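Cups jamming together in storage
Forum: Kitchen and Household > Storage and Tidying
7 replies

kmohmand
Posted Saturday, 09:14
I run the tea cupboard for a playgroup and have a set of thin plastic tumblers, sold as Plirkside 28 cl. They nest well, which is why I bought them, but after a week in the cupboard a good third will not come apart without twisting. Two have split at the rim. Shelf clearance is 148 mm, so I cannot stand them singly in two layers. Is there a storage method that avoids this, or is it the taper?
Kausar

markos_v
Posted Saturday, 09:40
It is the taper. A shallow wall angle gives a lot of contact area, and any load from above drives the cups further in. Better cups have a small step moulded near the base, so the weight rests on the step and the walls never meet. Look inside one. If the wall runs smoothly to the bottom, there is no step and they will always bind.

My advice, in order:

1. Dry them fully before nesting. A film of water between two smooth walls seals the gap, and pulling then works against a partial vacuum. Upside down on a rack overnight is enough.

2. Keep stacks short. I stop at four. The bottom cup in a tall stack carries everything above it, and that is the one that splits.

3. Lay the stacks on their sides. With the cups horizontal there is no weight pushing one into the next. Mine are light blue plastic, and a nested pair stays put on a flat surface with the mouths facing out.

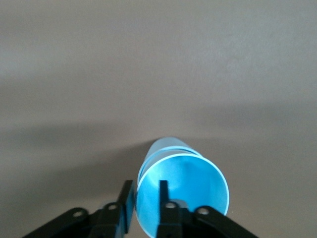
4. Do not push the stack against the back of the cupboard. Leave a finger's width behind it, or you put back the load you have just removed.

lillent_shelf
Posted Saturday, 10:22
Agree with 1 and 2. Disagree with 3. Cups on their sides roll whenever the door is shut hard, and a tapered cup rolls in an arc, so it ends up across its neighbour. You also lose shelf depth. A sheet of kitchen paper between each cup fixes the binding and they can stand upright.

markos_v
Posted Saturday, 10:31
Paper holds damp if step 1 has been skipped, and it has to be replaced. For rolling, a strip of ribbed drawer liner is sufficient. I have had no trouble with it in 7 months.

sakda.l
Posted Saturday, 11:05
Depends on the plastic. Polypropylene flexes and will forgive a lot. Polystyrene is stiffer and cracks at the rim with very little warning. Kausar, check the recycling mark underneath: 5 is PP, 6 is PS. If it is 6, no storage method will save them for long.

To separate a stuck pair, put cold water in the inner cup and stand the outer one in warm water – not boiling – for a minute. Then pull straight. Twisting is what splits them.

kmohmand
Posted Saturday, 13:47
Mark is 5. No step inside, smooth all the way down. The warm water freed every pair except one, which I have left soaking.

I will try them sideways in fours with liner. They were going back into the cupboard straight from the tea towel, so step 1 probably accounts for most of it.

lillent_shelf
Posted Saturday, 14:10
Then dry them properly and leave them upright. Changing two things at once tells you nothing about which one worked.

markos_v
Posted Saturday, 14:26
She wants cups that come apart, so both is fine. Kausar, for the last pair, a drop of washing-up liquid run round the gap between the rims, then leave it ten minutes before pulling.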